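引っ越して最初にやったのが床だった話をします。長いです。たぶん途中で脱線します。

前の部屋は全面カーペットで、夏はずっとモヤモヤしてたんですよね。掃除機かけてもかけても、なんか踏み心地が重い。で、次は絶対に木の床!と決めて物件を探してました。不動産屋さんに「床が木なら駅から遠くてもいいです」って言ったら、ちょっと笑われた。

見つけたのは古い建物の3階。築年数は見なかったことにした。家賃が前より安いのに広い。そのかわり歩くと鳴る。特に台所の前、夜中に水を飲みに行くと盛大にギィッといいます。

で、床のお手入れ。これが沼でした。

最初は水拭きでいいでしょと思って、雑巾をびしゃびしゃにして拭いてたんです。そしたら乾いたあと白っぽい。あれ?と思ってもう一回拭いたらもっと白い。完全に逆効果。今思うと水が多すぎた。

近所のPlendholmっていう雑貨と道具の店で相談したら、まず乾いたモップでほこりを取って、拭くなら固く絞って、と言われました。基本のきですよね。はい、すみません。

ついでにそこでStitettiの床用オイルを買いました。小さい缶なのに結構なお値段で、レジ前で5分くらい悩んだ。店の人には「20畳はいけますよ」と言われたけど、うちにそんな広さはない。

塗り方は、薄く、とにかく薄く。布に取って木目に沿って伸ばして、10分置いてから乾いた布で拭き取る。最初の一角だけ欲張って厚塗りして、翌朝靴下がぺたっとくっつきました。朝からひとりで「うわっ」って声出た。

そこは結局やり直し。やすりは60番しか家になくて、店に電話したら「それは粗いです、やめてください」と即答されました。やめてよかった……。240番を買い足して軽くこすって、また薄く塗って、今はほとんど分からないです。ソファで隠れる場所だったのも助かった。

ソファといえば、脚の裏のフェルト!これは絶対に貼ったほうがいい。前の家から持ってきたSteneroの椅子、気に入ってるんだけど脚が細くて、引くたびに細い筋がつくんです。気づいたときには食卓まわりが筋だらけ。

フェルトは丸いやつを買って、椅子と机とソファと棚に全部貼りました。貼る前に脚の裏を拭くの、面倒でも省略しないで。私は省略して、3日で半分どこかへ行きました。そのうち1枚は冷蔵庫の下から出てきた。なぜ。
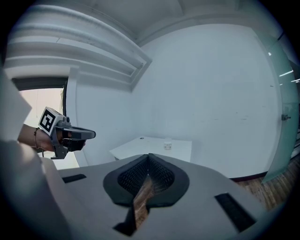 あと湿度。冬に暖房をがんがんつけてたら、板と板のすきまが広がってきて焦りました。ピアスのキャッチが落ちて、つまようじで救出するはめに。加湿器を出したら少し落ち着いたけど、今度は窓の結露がすごい。あっちを立てればこっちが立たない。

湿度計は70%を超えたら窓を開けることにしてます。6月はもう、開けても外のほうが湿ってるので諦めた。梅雨どきの木の床って、裸足だとちょっとしっとりしますよね。あの感じは嫌いじゃないです。

そうそう、ラグを敷くかどうか問題もまだ決着してません。木の床にしたくて引っ越したのに隠すの?という気持ちと、冬の朝の冷たさがせめぎあってる。Võの薄いラグがずっとかごに入ったまま。色は生成りかからし色で迷い中です。

オイルの塗り直しは年に一度でいいらしいので、次は10月ごろにやるつもり。家具を動かすのがいちばん大変なので、そのときはラグ問題も一緒に片づけたい。

木の床の人、冬どうしてますか。スリッパ派ですか、靴下二枚派ですか。おすすめのスリッパあったら教えてください。かかとがパタパタ鳴らないやつがいいです、下の階の人に悪いので。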